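Triltach Residents' Board › Buildings and Maintenance › Pale floors in shared areas

ivetasokol
Members are asked for their views on the proposed cleaning contract with Zesport. The quoted charge is 3197 per year, against 689 for the present arrangement. The floors are pale throughout and show every mark by November.

v_simek
I object to the increase. The present cleaners attend 5 times a month, and in my view this is sufficient. Mats at the entrances would cost far less.

Holub.V
With respect, mats were tried at the Hrubý building and became a trip hazard. Of the 61 households there, almost 40 asked for their removal. I support the contract, subject to a notice period.

v_simek
Those mats were loose. Fitted mats are a different matter – the two should not be confused.

ivetasokol
Both points are noted. Would members kindly state whether their own landing has a pale floor.

P_Tichy
Ours is pale. I would accept either proposal, provided that the product used is suitable for the surface.
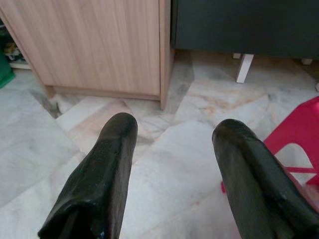
Related threads
Stairwell lighting hours
Bicycle storage: revised rules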